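8 min read
14 comments | 31 shares

Two arms, one table: the Rampersad textile kit after a season of use

The Rampersad textile kit is sold as a pair of arms, a pair of grippers, a controller and a software license. The buyer supplies the table, the mounting frame and most of the patience. Khanyisile Jacobs has been in charge of the units at the Oststead workshop of Russtead, a contract laundry and garment handler, and spoke to us between shifts. We asked her mainly about handling, cabling and upkeep, the three areas the data sheet covers in a single page.

Her first remark concerned the mounting. The arms come down from above, which keeps the work surface clear but puts the whole load on the overhead frame. "The manual gives you a bolt pattern and a torque value and then moves on," Jacobs said. "It doesn't give you a stiffness figure. Our first frame was strong enough and still moved. You could see it in the fingertip position when both arms stopped together." Russtead added diagonal bracing and repeated the calibration. She would have liked the bracing shown in the drawings.

Calibration takes 2 hours for a new installation, done by one person with the supplied target plate. The procedure treats each arm separately and then runs a joint check in which the grippers meet over the middle of the work area. Jacobs considers the joint check the only part that matters in daily use. "Each arm can be fine by its own account and the pair can still disagree. With a rigid part you'd hear it. With a shirt, the fabric just takes up the error and you get a fold where you didn't ask for one."

The grippers use white plastic fingers on a black body. They are a wear item. Russtead replaces a set after 1,000 garments, although the vendor's schedule allows 2,000. Jacobs explained the shorter interval by the condition of the tips. "They get polished. A polished tip will hold a towel all day and let go of a thin jersey hem. We tried roughening them with abrasive paper, and that snagged the knit, so now we change them early and keep the old ones for towels." A finger change needs one hex key and no recalibration, provided the same finger pattern goes back on.

On grip force she was less satisfied. The software offers a single force setting per program, applied to both grippers through every step. A flattening motion, where one gripper holds an edge and the other draws the cloth away from it, would benefit from different values on the two sides. The workaround is to split the motion into separate programs and call them in sequence. It adds a pause at each handover.

"The pause isn't long, but it changes the result," Jacobs said. "Cotton relaxes while you wait. If the program was tuned without the pause, the hem ends up somewhere else."

T-shirts remain the reference item at Oststead, and the one on which the kit was accepted. They are harder than they look. The neckline is the usual trouble spot: the ribbing doubles over on itself, and the edge-finding routine may take the doubled part for a sleeve. Jacobs's operators deal with this by hand before the cycle starts. The vendor's demonstration routine assumes the garment is already spread out, and she thinks buyers should read that assumption carefully. "Spreading is most of the job. Folding a shirt that's already flat is a short program. Getting it flat from a heap is a different purchase."

Color also plays a part. Pale garments on a white table give the overhead camera at the Oststead cell little contrast to work with, and thresholds set for navy workwear fail on them. Russtead keeps separate recipes for dark, mid and pale items. The sister site at Sedport covered its table with a gray mat and runs one recipe for everything, at the cost of more drag under the fabric. Jacobs has seen both and prefers the bare table. "A mat holds the cloth where you put it. It also holds it where you didn't mean to put it."

We asked about cables, having noticed how much of the arm's outside is occupied by them. The kit does not route wiring internally past the upper link, so the gripper leads hang in loops at the wrist. The loops have to be long enough for full wrist rotation and short enough not to sweep the garment. The manual gives one length. In practice, according to Jacobs, the correct slack depends on the frame height, and each installer ends up setting it by trial. Russtead has had 9 unplanned stops traced to wiring, most of them connectors working loose. None damaged a gripper. Locking connectors are promised for the August revision, and existing customers have been told they can buy the new harness separately. A price had not been given at the time of our conversation.

The exposed bracketry drew a more favorable comment. Fasteners are in plain view and can be reached without removing covers, so a servo can be swapped with the arm in place. Lint is the drawback. It collects behind the brackets and around the servo horns, and the weekly cleaning step in the manual is, in her opinion, too infrequent for a textile site. Russtead cleans with a soft brush at the end of each shift. Compressed air is forbidden by house rule, as it drives the lint farther in.

Would she buy the kit again? For a site with an engineer on hand, yes. For a laundry that expects to plug it in and train the existing staff from the booklet, she would advise waiting for the revised harness and a proper force setting for each gripper.

"It's a decent pair of arms," she said. "The documentation is written for someone who already owns one."

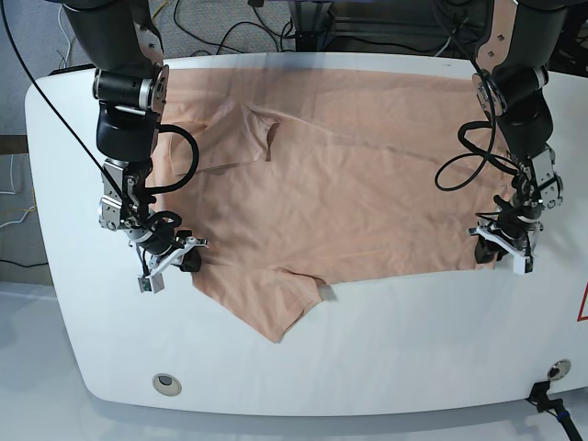

Support requests go to the vendor by web form only. Russtead's were answered on the next working day, except for the question about frame stiffness, which is still open.

Published 19 June 2022 | Contact the editors | © All rights reserved | Back to top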